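Sellora Bench Cell
Two-arm tabletop enclosure kit for home and shared workshops

Item 3191
Manufactured by Deltitz
Page revised 3 September 2025

Overview

The Sellora Bench Cell is a paneled work enclosure intended for builders who are assembling a pair of small robot arms at home or in a shared workshop. It provides a plain white work surface, pale walls on three sides and fixed mounting points, so that the arms, the cameras and the lighting remain in a known relation to one another from one session to the next.

The kit is supplied without arms. It accepts the Golob arm in its standard and long versions, and any other arm whose base plate follows the Golob hole pattern. The build shown on this page was completed by Ryszard Jasińska at the Nerkden shared workshop in July and is fitted with printed fingers.
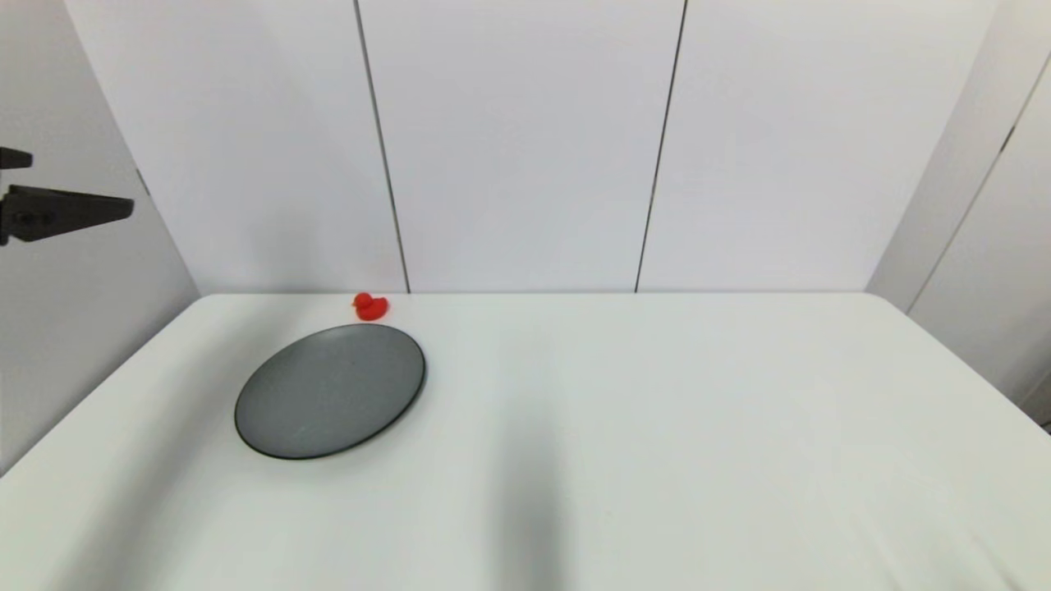 Wall panels are joined edge to edge and may be removed singly. Builders who share a room are advised to fit the rear panels first and the side panels last, as the side panels carry the camera brackets and are difficult to square once the brackets have been tightened. A shim strip is included for floors that are not level.

The work surface has a matte finish, selected to limit glare in the wrist cameras. It should be cleaned with a damp cloth only. Solvents, including alcohol wipes, will leave the finish uneven and are not covered under the terms of supply.

Contents of the kit

Work surface, one piece, 1000 mm wide
Rear and side wall panels
Camera brackets with bolts
Arm mounting rails, one pair
Shim strip
Printed drilling guide
Assembly manual

Dimensions and load

Width: 1000 mm
Depth of work surface: 631 mm
Height of side panels: 546 mm
Finish: matte white (surface), light gray (panels)
Maximum load on each rail: one arm with gripper and wrist camera

Fingers and grippers

Finger files are included in the Sellora download at no charge. The standard finger is long and tapered, with a recessed slot along its length. It should be printed flat with the slot facing upward, in black or another dark matte material, so that the wrist camera can distinguish the finger from the table. Fingers printed in white or light gray have given poor results in this enclosure and are not recommended.

After the fingers are mounted, the gripper should be opened fully and the two tips compared. If one tip stands ahead of the other, the fasteners at the base are to be loosened, the finger reseated, and the fasteners tightened again by hand. This check should be repeated whenever a finger is replaced.
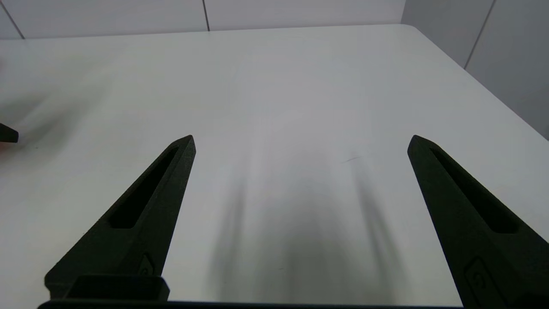
Can the enclosure be used with only one arm?
A single arm may be mounted on either rail. The unused rail should be left in place, as it stiffens the front of the work surface.

Lighting

Overhead lighting is not included. The manual describes an arrangement of diffuse lamps above the open top of the cell. Soft shadows from the arms are to be expected under such lamps and do not need to be removed. Hard shadows usually indicate that a lamp has been hung too low or that its diffuser is missing.

First trials

The manual recommends beginning with a small number of simple objects in clearly different colors. A plate and a small toy are suitable. Objects should at first be placed toward the back of the table, with the grippers open and clear of them, while the camera views are compared and adjusted.
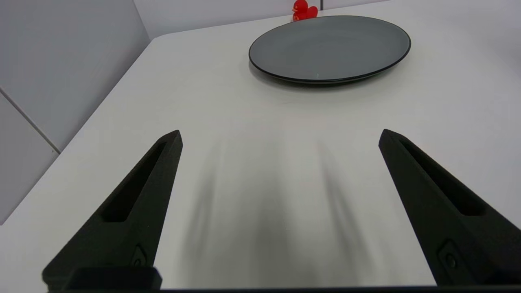 Open gripper with printed fingers; gray plate and red rubber duck toward the back of the table.

Ordering

The Bench Cell is dispatched flat in two cartons. Replacement panels and rails may be ordered separately under the same item number, with the part letter given in the assembly manual. Workshops ordering more than one cell should state whether the cells will stand side by side, in which case a shared side panel can be supplied.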